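Workshop lighting: tubes or LED panels?
Vitale Home & Garage Forum > Garages, Sheds and Shops

benchdog_gem
Posted May 17, 2021
Hi all, Gemma Parisi here (long time reader, not much of a poster). I'm finally fixing up the old two-bay garage my aunt left me and I'm stuck on lights. Right now I have one bare bulb by the door and a clamp lamp that falls off whatever I clamp it to. I do furniture repair, mostly chairs, and I need to be able to see a hairline crack in a spindle without holding it up to the window!

My ceiling is open joists, no drywall, painted a sort of mud brown by somebody long ago. Budget is $400 for everything, wire included. My brother says buy four LED panels and be done with it. I kind of like long tubes because that's what I grew up with. What would you do?

rustyhinge
Brother is right. Panels. I put in the Veter ones and I can read the tiny print on a glue bottle at my bench. Took me an afternoon.

oldsash
Going to disagree with rusty. Flat panels over open joists look fine but they throw hard shadows when you lean over your work. A long tube spreads the light out along its length, so your own head doesn't black out the joint you're trying to glue. I ran two rows of tube fixtures the long way and I'd do the same again tomorrow.

rustyhinge
My head doesn't black out anything, I just stand on the other side of the bench.

oldsash
And when the bench is against the wall?

rustyhinge
Then I move the bench. It's on casters, thanks for asking.

mossypaws
Before you two get going again... Gemma, paint that ceiling first! Mud brown is eating half your light. I did mine flat white, five cans from the Gritent clearance shelf, and the same old fixtures felt like new ones. My neck hated me for a week but I'd still tell anybody to do it.

threequarterinch
I don't buy the white ceiling rule. If your fixtures point down, most of the light never goes up there anyway. White walls and a pale floor do a lot more for you. Dark steel overhead, ducts and everything left showing, tubes on, and the room is still plenty bright:
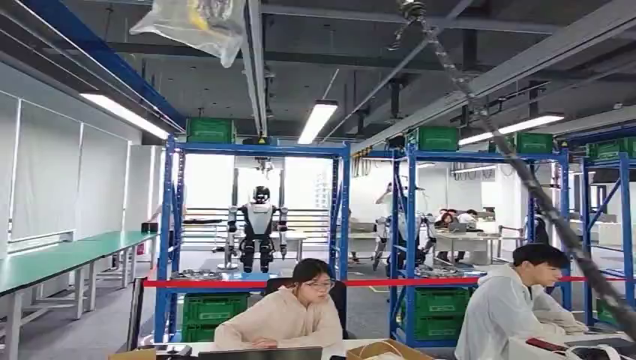

Re: ceiling color

mossypaws
OK, but she has brown joists AND bare stud walls, so she's losing on both counts. Gemma, what's on your floor?

benchdog_gem
Plain concrete with 243 oil stains (I made that number up but it feels right). I could do a light gray floor paint, I guess? I hadn't thought of the floor as part of the lighting at all.

threequarterinch
Light gray, yes. Degrease it twice. I used the Jokbridge cleaner and it still peeled by the water heater where I got lazy.

oldsash
Whatever you pick, get neutral white bulbs and put the switch by the door you use, not the door the builder thought you'd use.

rustyhinge
Finally something I agree with.

benchdog_gem
Okay! Walls and floor first, then tubes over the bench, and maybe one panel by the door so my brother can feel included. Does anyone know if I can run the new fixtures off the old bulb's box or does that need its own line?

oldsash
Depends on what else is on that circuit. Flip the breaker and go see what quits working, then post back.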